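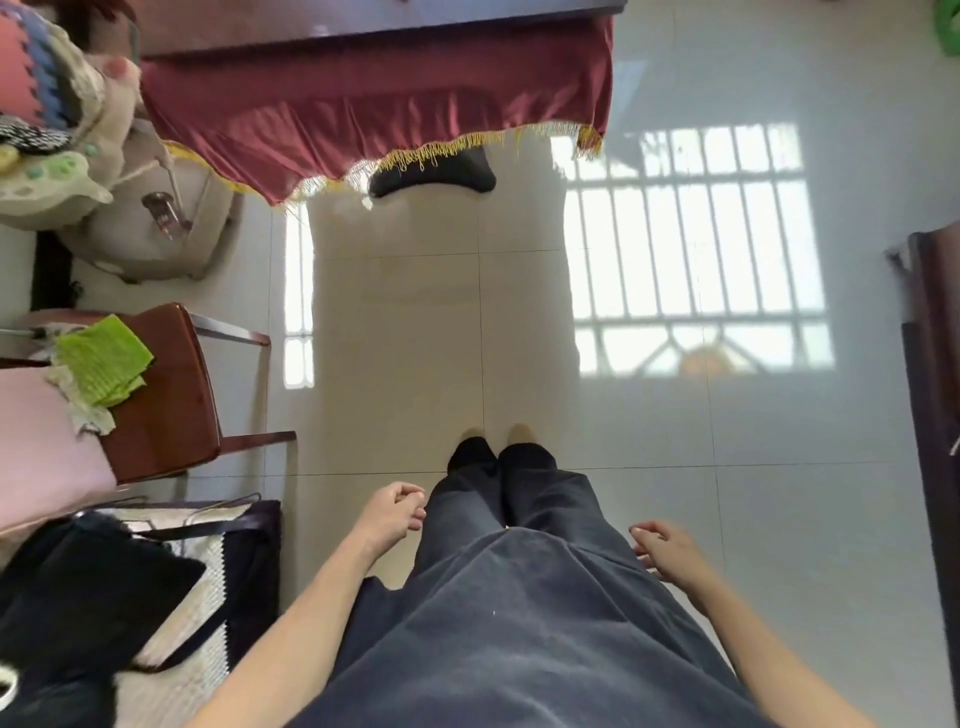 Slide 1: head cam view, hands empty, before the first fold.

- Leave it up while people sit down. Don't talk over it straight away
- Hello, thanks to Wondimu for the slot. 20 mins, questions at the end pls
- Ask the room: who has taught a robot anything by hand? And by remote? (expect more for remote)

**Start with the hands**

Two hands, socks, tiled floor. Someone's home. Everything we teach the arm starts from a view like this, looking down past your own knees. Point at the cloth on the chair, lime green, ribbed. Soft stuff, no fixed shape, hard to grab twice the same way. Then the fringe on the tablecloth, gripper would love to get caught in that.

Also the sun on the floor. Hard-edged bars from the window grille. Looks nice, horrible for the depth estimate. Anneliese has the plots if anyone pushes.

**Three ways in** (go quick)

1. Grab the arm and move it. Feels natural, but your own arms block the camera
2. Remote control, leader arm and follower. Clean data, slow. Jannik needed 10 tries before his first decent towel
3. Just do it yourself with a camera on your head. Fast, but human fingers arent a gripper, so somebody has to do the mapping

We use 2 and 3 together. Say why: the head cam gives us lots of different rooms, remote gives us the actual joint angles.

**Pirkero numbers**

- 8 homes, 3 tasks: fold, hang, put away
- Rest pose at the start of every take, hands open, nothing held. Boring but the segmenter needs it
- Slide 1 again here if theres time, it's the pose I mean
- Dont get dragged into the Darwish comparison!! Different arm, different gripper

**Things that went wrong**

- People look up when they talk. Camera goes with them, hands gone
- Operators get tired on remote, teh grip gets sloppy towards the end of a session. Wolfram now stops them early
- Delay on the link. Show the clip with the dropped pillowcase (has sound, check volume)

Roswitha takes over for training + results. Hand her the clicker, mic stays on the stand.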